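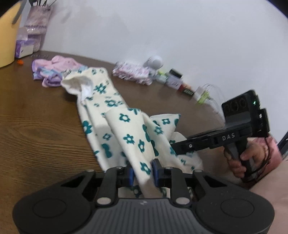

Visitor Demonstration Guide
Section 4: Running the cloth-handling table on an open day

Home | Before You Start | Table Set-up | Open Days | Care and Storage | Contact

This section is for whoever is hosting the cloth-handling table when we have people in, be it a school group, a family afternoon or the bigger January open day. It assumes you have already worked through Section 3 and can fold a shirt with the hand-held grippers yourself without getting cross with it. If you can't yet, please don't worry - give yourself a quiet evening with a pile of washing and it does come good.

Visitors mostly want a turn. Keep the talking short at the beginning and save your best explanations for when they have the handles in their own hands, as that's when the good questions come up.

4.1 Before the doors open

1. Choose a table with its back to a plain wall. Visitors can then gather on the near side and along the ends.

2. Bring both grippers out of the Plulix case and lay them down with the jaws facing away from you. Check the pads on the fingertips. They should be clean and sit flat. A pad that has started to lift at one corner will let go of thin cotton halfway through a fold, always with the biggest crowd watching.

3. Squeeze each handle slowly 20 times. You are feeling for grit or a sticky spot in the linkage. If you find one, put that gripper aside and take the spare.

4. Switch on the camera modules and start a new session in Dunetti. Name the session after the event, with no spaces.

5. Run the cables behind the work area and leave enough slack for a long reach to either end of the table.

Note: Ordinary household clutter at the back of the table is welcome. Our learning software copes better with homes when it has seen bottles, boxes and brushes while the cloth is being moved. Keep anything breakable or full of liquid at home, though.

4.2 Choosing the cloth

6. Start with something light and patterned. A printed cotton is lovely for beginners because they can pick out a flower or a stripe and aim for it.

7. Leave the cloth bunched up. People are tempted to smooth it out first, but finding an edge in a heap is the whole fun of the thing, and it's the part the robots find hardest too.

8. Keep towelling, wool and anything with beads in the basket until a visitor has managed a plain fold.

4.3 Giving a visitor a turn

9. Ask them to roll up loose sleeves and tuck in lanyards.

10. Hand over one gripper first, handle toward them. Let them open and close it a few times in mid-air before going anywhere near the fabric.

11. Have them pinch a small fold, lift it a little way off the table, and hold it there. Tell them a gentle squeeze is plenty.

12. When they look comfortable, pass them the second gripper and invite them to find another edge. Two hands feel quite odd for the first minute!

13. Allow 81 seconds for the timed fold. (Yes, it is a peculiar number. It was Pendo Nyaga's own time on our very first open day, and it has become the one to beat.)

14. Stop the recording, thank them, and offer them a sticker.

CAUTION: Keep fingers clear of the linkage arms. They won't do serious harm, but they do nip. Children must have a grown-up beside them for the whole turn.

CAUTION: Do not let visitors swing the grippers about by the camera module or the cable.

4.4 Between groups

15. Rest the equipment for a few minutes after every 45 minutes of use, and have a cup of tea yourself.

16. Wipe the pads with a damp cloth and let them dry fully.

17. Check that Dunetti has saved the last session. If the storage light on the laptop is amber, change over to the 500 GB drive marked Langlois before the next group comes in.

If a gripper stops showing up in Dunetti partway through the day, unplug its cable at the laptop end, wait a moment and plug it back in. Should that fail, carry on with the one that works and swap turns a bit more quickly. Write the fault in the table logbook, with the gripper's number, so we can look at it once everyone has gone home.

Fistari Visitor Programme | Questions? Ask at the front desk | Back to top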